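How to Clear and Reset a Nightstand
By Ivone Xavier

A nightstand is a small job. Set aside a few minutes, have a trash bag and a damp cloth within reach, and do the drawer and the top in one go. I use the same order in the guest room at Lemwood as I do at home.

Before you start, pull the drawer all the way open. You need to see the whole floor of it, including the back.

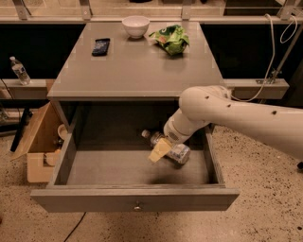
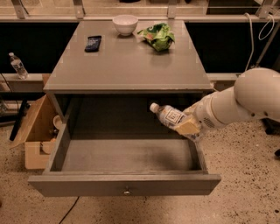 Water bottle, phone, bowl, snack bag.

Step 1: Take the trash first
Pick up wrappers, snack bags, used tissues and old receipts. Check a snack bag before you throw it out. If there is still food in it, fold the top over, clip it and take it to the kitchen. Crumbs in a bedroom bring ants, and by May they are already looking for a way in.

Step 2: Move the dishes
Bowls, mugs and spoons go straight to the sink. If you like a bowl by the bed for rings or coins, keep one for that and wash it with everything else once in a while.

Step 3: Deal with the bottle
Bottles are what I find most often on a nightstand. Decide if you are keeping it or recycling it.

To keep it, tighten the cap and lay the bottle down in the drawer. Most nightstand drawers are too shallow for a bottle to stand up. Lay it on the diagonal if it is too long to go straight back, and close the drawer slowly the first time to check that it clears. A half-full bottle rolls more than a full one, so put a folded washcloth beside it. Don't store an open bottle on its side, even for a minute.

To recycle it, empty it and follow whatever your town says about caps. Bellside takes them on, Damasceno wants them off.

Step 4: Wipe the drawer
Take out anything left inside. Wipe the back corners first and pull the dust toward you. A dry paintbrush gets into the seams if the cloth won't. Leave the drawer open until it is dry – paper and charging cords should not go into a damp drawer.

Step 5: Wipe the top
Lift the phone, don't wipe around it. On a painted or glossy surface use a cloth that is barely damp, then a dry one, or you will see streaks when the lamp is on. If the top has a raised edge, run a fingertip through the cloth along the inside of it.

Step 6: Put back less than you took off
I allow 5 things on top, lamp included. The phone goes near the back so it doesn't get knocked off at night. Reading glasses go where your hand lands first. Everything else goes in the drawer or out of the room.

If the drawer sticks
Rub a plain white candle along the runners and work the drawer in and out a few times. If the knob is loose, the screw is on the inside of the drawer front. Hold the knob still with one hand and tighten with the other – snug is enough, and too much will crack the paint around it.

The dresser takes longer and gets its own page.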